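## 4. Collecting Demonstrations at the Tabletop Station

This section applies to operators who record manipulation examples for the Kurup policy trainer on a Voltden tabletop station. Complete Section 3 (Power-up and Arm Homing) before proceeding. All sessions shall be logged in Ulitz, the session manager supplied with the station.

### 4.1 Preparing the work surface

1. Cover the table with brown paper and pull it flat. Replace the paper if it is torn or creased in the area the gripper will reach.
2. Apply the blue tape grid in accordance with the layout sheet. The lines serve as the reference for object placement and must remain straight.
3. Set out the objects listed on the task card. For the bottle rack task, these include the wire rack, the labeled bottles, and the background objects assigned to the session.
4. Place the rack so that its slots can be reached by the gripper from above.
5. Enter the grid position of each object in Ulitz before the first recording.
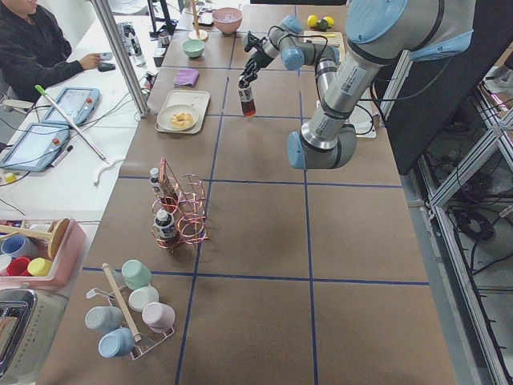

Background objects are part of the example. A learning system that has seen bottles only on a clear table will perform poorly on a crowded one, and for this reason the task card calls for bowls, mugs, fruit, a tray and similar household items in addition to the objects being handled. Operators shall not remove a background object during a session unless it presents a hazard. If one is moved by accident, it may be left where it has come to rest, provided the new position is entered in Ulitz before the next recording.

> **CAUTION:** Keep hands off the worktable while either arm is enabled. Place a teach pendant within reach of the seated operator at all times. Press the red button at once if an arm moves toward a person, a post, or the other arm.

### 4.2 Recording an episode

An episode is a single attempt at the task, from the start position to the release of the object. Each episode is stored as a separate file, whether or not the attempt succeeds.

1. Confirm that the arm is in the start position and that the gripper is open.
2. Select the task in Ulitz and read the instruction line aloud. The wording must match the task card.
3. Start the recording. Wait for the status field to read READY.
4. Guide the gripper to a point above the bottle. Approach at an even speed and avoid long pauses.
5. Lower the gripper until the fingers stand on either side of the bottle, then close them.
6. Lift the bottle clear before moving it sideways.
7. Lower the bottle at the target named on the task card, open the gripper, and withdraw upward.
8. Stop the recording and assign a result: *Complete*, *Partial*, or *Failed*.

The time limit for one episode is 90 seconds. Ulitz closes the file when the limit is reached and marks it *Partial*.

**Note:** Do not correct a poor grasp by pushing the bottle against the rack wire. Open the gripper, raise it, and approach again. Recoveries of this kind are useful to the trainer and should be kept in the file.

### 4.3 Varying the examples

Change the layout after every 12 episodes. One of the following changes is sufficient:

- move the rack to a neighboring grid square;
- turn the rack;
- exchange two bottles between slots;
- change which bottle is named in the instruction.

Do not change the camera positions. A camera that has been bumped must be recalibrated as described in Section 2, and the episodes recorded after the bump must be set aside.

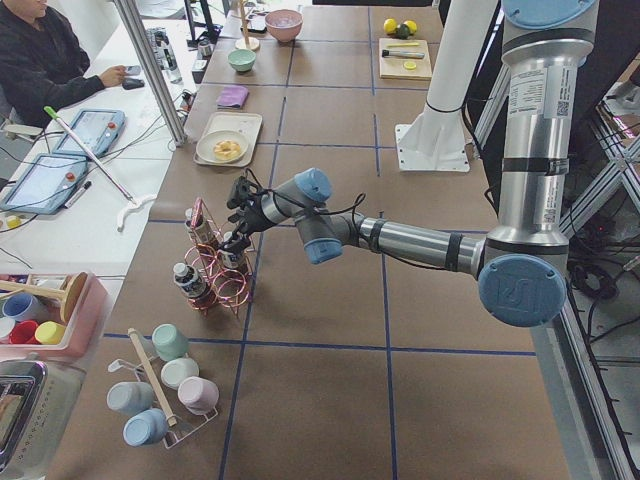 **Should failed attempts be deleted from the session?**

Failed attempts are to be kept and labeled *Failed*. The trainer excludes them from direct imitation but uses them when scoring the finished policy. Delete a file only when the recording itself is faulty, for example when a camera stream is missing.

### 4.4 Checking and submitting a session

1. Open the session list and sort it by result.
2. Play back the first and last episode of each layout. Verify that the bottle, the rack, and the gripper fingers remain in view during the grasp.
3. Compare the instruction line with the bottle that was handled. Correct the line if they differ.
4. Select **Submit**. The files are copied to the Miltonberg server.

The reference set delivered with this release contains 1,214 episodes of the bottle rack task recorded over 71 layouts. Sites adding their own episodes should store them under a separate set name so that the two can be weighted independently in training.

**CAUTION:** Do not switch off the station while files are being copied. Leave both arms disabled and wait for the message *Transfer closed* before leaving the desk.

Continue with Section 5, Training a Policy.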